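Kudura Tableware Reuse Project
Progress report to the Derberg Fund, second period
Prepared by the project lead, Murville

Summary

We said we would have a working bowl library by July and we have most of one. The shelves are up, the labels are on, and the bowls are sorted by color, which took longer than anyone who has never sorted bowls would believe. The dishwasher is still in a crate in the hallway, where it makes an expensive bench.

Stock

We now hold 124 small bowls, all of them donated or bought secondhand. Another 36 were turned away for chips and cracks. The fund asked whether we could be stricter. We could, but then we would be running a library with no books in it.

Lending

The Hajdu lunch club was our first regular borrower and has taken bowls out 9 times. Every set came back, once with a spoon that wasn't ours. We have kept the spoon. Two school groups have asked about borrowing for the fall, and we have told both of them yes, subject to the dishwasher.

Stacking and storage

Our original plan gave each color its own stack. It looked wonderful and fell apart the first time a borrower wanted a mixed set, as every borrower since has done. We are now trying mixed stacks, made up on the worktable before they go to the shelf. A stack should nest without jamming and come apart with one hand. The old test, in which I pulled at it and swore, has been retired.

Spending

Shelving came in under budget. Labels did not, owing to a first batch that dissolved in warm water. We would like to move the shelving money across to cover it and will send the form separately.

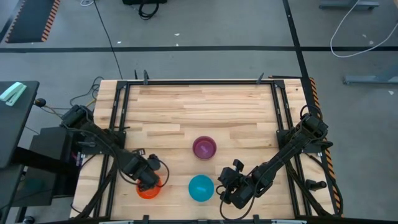
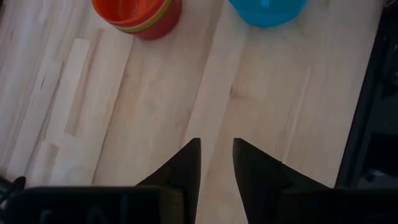
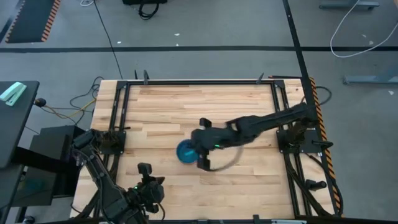 Small round bowls on the wooden worktable.

NEXT PERIOD

The dishwasher gets plumbed in, or we stop mentioning it. We will settle on a stack size, probably 4, and write it on the shelf edge where people might read it. We also owe you a lending count broken down by borrower, which at present would be a very short table.

One request: could the next report be due after the fall bookings open? We would have more to put in it.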